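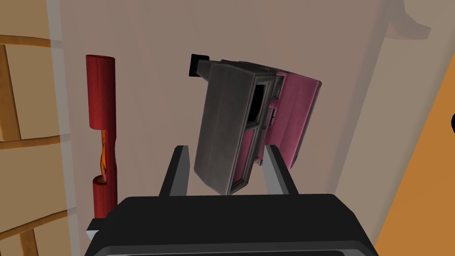
Is the Brerkis ruin worth a visit now that they've cleaned the graffiti off it? Parts of it are, though I'd skip the guided tour.

I went to the open day at Estcombe expecting a bit of a sales job, and got one. The wall was scratched and spray-painted in August, and the owners hired a firm called Mayrhofer to fix it. Their sign at the gate says up to 200 names were removed.
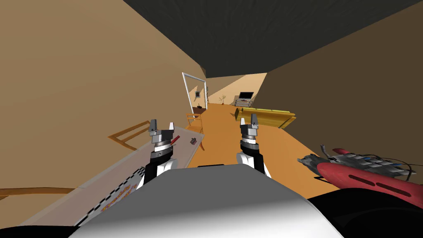
Maybe so. I could still read several of them from behind the rope, and the stone beside them is a noticeably paler colour than the rest. When I asked whether it would darken again, the guide said "in time" and moved us along.

The tour costs $35 and is meant to run 70 minutes. Ours was shorter, and a fair chunk of it was spent in the gift shop.

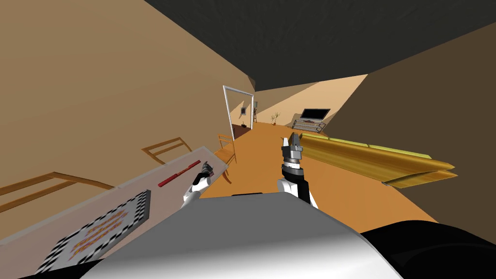

The new rules

Visitors now go in groups of four, bags stay at the gate, and there's a fine for touching the wall. I watched a man lean on it to tie his shoe. Staff were standing right there and said nothing. 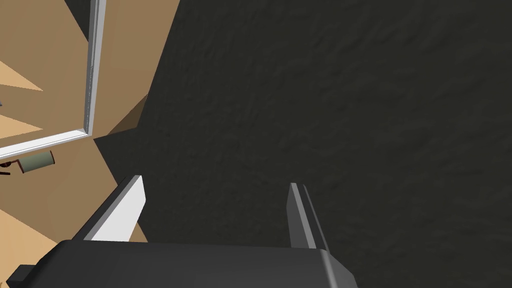 The Plolik end of the site is better. It has no rope and no sign, and the old carvings there haven't been scrubbed. Go there first, before the buses pull in, and bring your own lunch.

Posted May 29, 2020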